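[losilier-dev] Re: grasp planner picks the leaf, not the stem
From: Danish Rana
To: losilier-dev

Sushil Lodhi wrote:
> On the flower task, Losilier 0.9 returns its top-ranked
> grasp on a leaf in most of my April logs. Stem candidates
> are generated but score low. I have tried widening the
> segmentation margin with no change. Is this the mask or
> the scorer? I would sooner not retrain if it's a config
> problem.

Both, I think, but mostly the mask.

1. Segmentation

The stem class is thin in the wrist view and the default mask cleanup erodes it twice before the point cloud is cropped. A stem lying along the wood grain is down to a few pixels by then. Leaves survive because they are broad. Set erode_iters to 0 for the wrist stream and leave the fixed stream as is. Widening the margin won't help, as it is applied after the erosion.

Glare is a separate problem. On the fixed view the reflections on the left side of the table come through as holes in depth, and the plane fit tilts toward them. I clip on intensity before fitting. Wrist view first, then fixed:

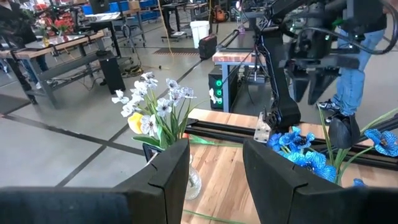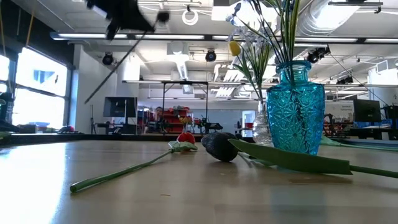
2. Scorer

The antipodal term is normalised by contact area, so a flat leaf beats a stem every time the two are close. Plillard has a per-class weight for this, but Losilier never passes the class through. Patch is on my branch, 3 files, mostly plumbing. With the weight at 4 for stems and 1 for everything else, the top grasp lands on a stem in almost all of my replays. I haven't tuned it past that.

3. Transparent glass

Still open. The clear vases return whatever is behind them, so the collision model has no vase in it and the planner will happily route a finger through one. For now I add a padded cylinder by hand in the Mujić scene file. The blue cut-glass one is no better – the facets give speckle that the outlier filter throws away. If anyone has a learned depth completion model that runs at a reasonable rate next to the controller, I'd like to hear about it.

4. Controller

Please check your approach speed before blaming perception for the remaining misses. Jiltudo timestamps the wrist frames on arrival, not on exposure, and at the default speed I measured an offset of 9 mm at the fingertip. Halving the speed over the last segment is a workaround. The proper fix is in the driver and I haven't started on it.

Sushil, could you rerun your logs with item 1 only and post the ranked list? I want to see the two changes separately before I open a merge request.

Danish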